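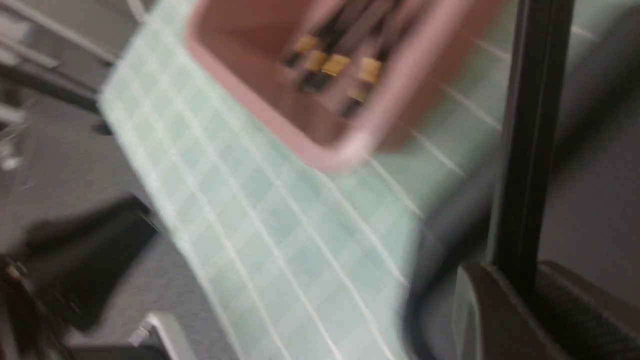 Review: the Nudavero bench arm, after one spring at Cirham

We pack stationery and craft kits at Cirham, in the old half of the Bullholm estate, and in May we took on a Nudavero arm for the fiddly end of the job: moving pens and markers between bins and trays. I run the kitting benches, so I'm the one who has lived with it, and I like it far more than I expected to!

Setting up was quick. Marciniak, who supplied it, left us a thin printed guide with 22 pages, and Krystyna Piątek and I had the thing picking before the afternoon tea break. You stand the bin on a gridded mat, show the arm where the bin sits, and let it get on. Ours is a pale green mat and the bin is pink, and I'd recommend a similar pairing, as dark pens on a dark bench were hopeless for us in the first week.

What I love is how it copes with a messy bundle. Pens lean on each other and slide about, and it goes back in for another try without any fuss. On a good shift it does 700 kits' worth. Roman Pietrzak used to do most of that by hand, and his wrists were suffering for it (he'd never have said so, but we all saw the supports). He now looks after the arm and checks the finished kits, and he has become very fussy about bin placement, bless him.

The change to the room surprised me most. We used to rotate off the pen bench every hour and grumble about whose turn it was. Now the rota has 4 names on it for minding the arm and people swap to get on it. Henryk Gajewski was worried about his hours when we first heard, and so were others. Management put it in writing that no shifts would go, and so far none have, but I'd want that letter on the wall before any arm came through the door.

Grumbles? A few. The gripper pads wear faster than I'd like, the stop button is on the wrong side if you're left-handed, and the warning beep goes right through you by three o'clock. It also hates a bin that's nearly empty, so we top up early. The guide is poor on cleaning.

We've put 4,000 kits through the new bench for one customer alone and I'd have another arm tomorrow for the glue sticks. Ask for spare pads with your order, and get the second mat.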